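Visit report: Wurna open lab, gripper comparison
Posted 23 June 2024 by Danica Havlíček

Wurna opened its handling lab to visitors this month and put two hand-held gripper sets out for trial, one from Orora and one from Celtuvel. I had a morning with both. We are due to choose a set for the Sepúlveda picking project, so I kept to the questions that matter for that: pad grip, finger travel, and what the wrist camera can see when the fingers are open.

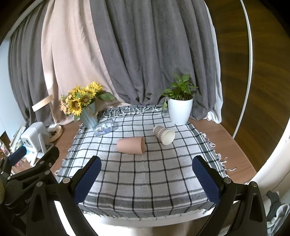
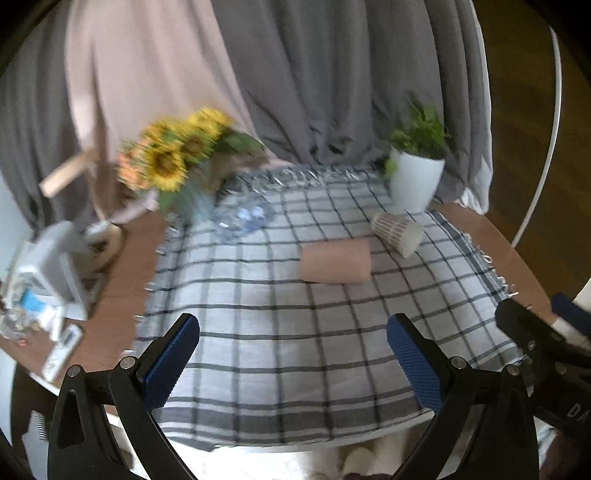 Fingers open over the table with the tipped cups, both views from the tool camera.

TEST NOTES

Tools. Both sets use two fingers on a pivoted linkage with replaceable textured pads. The pads in the pictures are the blue ones. Wurna also had a smooth grey pad in a drawer, which I tried for ten minutes and put back. It slid on the paper cup at any angle under 20 degrees from vertical.

Paper cup. This was the hardest item on the table. Lying on its side, it rolls away from whichever finger touches first. The Orora linkage closes evenly and the cup stays between the pads. On the Celtuvel set the left finger led the right by a small but visible amount, and I had to slow down to compensate. Wurna's technician put it down to a worn pivot and offered to swap it. I took the second tool and the difference was smaller, though still there.

Pink cup. No trouble with either set. Approaching across the body worked better than approaching along it.

Clear item with the bluish tint. The grip was fine and the camera was the problem. The outline is hard to pick out against a checked cloth, and on the live feed I twice closed short of it. A plain cloth would have been easier, but our own benches are cluttered and I preferred to test it this way.

Camera. Both sets use the same wide lens, mounted behind the fingers. The fingertips stay in view when open, along with most of the table and a good deal of the room. The corners go dark. For our purposes the wide view is worth having, as the operator tends to drift sideways and the background gives the tracking something to hold on to. Tracking dropped out once, when I turned the tool towards a plain wall.

Logging. The lab has 1,869 recorded grasps from the Orora set and 407 from the Celtuvel, so the figures on the wall chart should not be compared directly. I asked for the raw files and was told they would follow in a week.

Handling. The Orora tool is heavier at the front and I noticed it after 10 minutes. The Celtuvel trigger is lighter and has a longer travel, good for thin-walled items. Changing a pad takes one small screwdriver on either.

My preference at present is the Orora linkage with the Celtuvel trigger, and Wurna confirmed that the two do not fit together. I have asked for the Orora set on loan, with two spare pairs of blue pads.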